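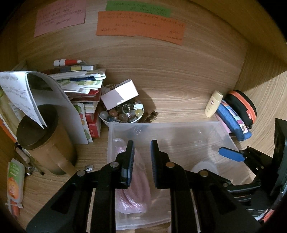 Chapter 5
Shelves, Cubbies and Small Storage

Most of the things people use every day are small. Pens, notebooks, lids, clips, chargers, packets and receipts take up little space one by one, but they are handled more often than anything in the wardrobe or the loft. They also tend to be put down in the nearest place with a flat surface. In a home, a hostel or an office, that place is very often an open shelf or a cubby.

Chapter 4 dealt with cupboards and drawers, where the contents are hidden once the door is shut. This chapter deals with storage that stays open. You will learn how to sort a mixed shelf, how to choose containers for it, how to stand books so that they stay up, and how to use written notes without letting them take over. The exercises at the end can be done at home or in the training room, and each needs no more than one shelf.

5.1 What a cubby is

In this book, a cubby is a compartment with a floor, a back and two sides, open at the front. It may be part of a desk, a wall unit or a bedside cabinet. A shelf is a flat board that may or may not have sides. The difference matters when you come to arrange things. In a cubby, books can lean against a side wall and notes can be stuck to the back. On a plain shelf, books need a bookend or something heavy beside them.

Cubbies have one common weakness. They are usually deeper than the things kept in them, so items gather in two layers. The front layer is used and the back layer is forgotten. When you look into a cubby that has not been sorted for some months, you will normally find books and papers to one side, a cup or pot in front of them, and a scatter of small items along the front edge, where they were dropped last.

5.2 Things that are stored and things that have landed

Before moving anything, decide which items are stored and which have only landed. A stored item is in the place where its user would look for it. A landed item is there by accident. A row of notebooks is stored. A paper clip lying on the floor of the cubby has landed, and so, in most cases, has a pencil lying at an angle beside it.

The two kinds need different treatment. Stored items may need straightening or moving a short way. Landed items need a home, and until they have one they will come back to the same spot however often they are cleared.

Silvia Halás taught household management at the Kirkside training centre and used a simple test with her classes. She asked each student to name, from memory, everything in one cubby of their own desk. Students could usually name the books and the cup. Few could name anything smaller than a matchbox. Her advice was to begin sorting with the items that had been left off the list.

5.3 Open boxes

A clear plastic box without a lid is one of the most useful things to put in a cubby. It gives small items an edge to stay behind, and the whole group can be lifted out in one movement when the shelf is wiped. The contents can be seen from the front, so no label is needed.

Choose a box that is lower than half the height of the cubby, so that a hand can pass over the front of it. Leave the width of a finger on each side. A box that fits too tightly will be left where it is, and dust will collect behind it.

Soft items such as mesh bags and cloths may share a box with hard ones, but they should be folded first. A coiled or crumpled piece of fabric hides whatever is under it. Loose lids should be matched to their containers before they go into any box. If a lid has no container after a full search of the room, put it aside until the end of the session and then decide whether to keep it.

5.4 Books, booklets and loose sheets

Hardback and thick paperback books stand well on their own if the row is full. Thin notebooks and stapled booklets do not. They bend at the top, slide forward and curl over whatever stands in front of them. Once a booklet has been left open in this position for a few weeks, it is hard to flatten.

Keep thin items in a file or magazine holder, with the spines facing out. Put the tallest books nearest the side wall. Nothing should be kept on top of a stack that has to be used every day. Marker pens and packs of index tabs are often left there, and they fall behind the books when one is pulled out. A cup or upright pot near the front is a better place for pens, and the tabs can go into the open box.

5.5 Notes on the back wall

Coloured paper notes are cheap and easy to read, and the back wall of a cubby is a sensible place for them. They cause trouble when one is stuck over another. The lower note is then partly hidden, although it may still be needed.

Three rules are enough for most people. Give each note its own space. Take down a note on the day its task is finished. If a note runs to several lines, copy it into a notebook and throw the paper away.

Exercise 5A

Choose one cubby or shelf. Take everything out and lay it on a table. Make two groups, stored and landed. Wipe the shelf, return the stored group, and find a home for each item in the other group. Write down how long this took.

Exercise 5B

Leave the same shelf in normal use for 13 days. At the end, list the items that have landed again and suggest one change for each. Compare your list with a partner's.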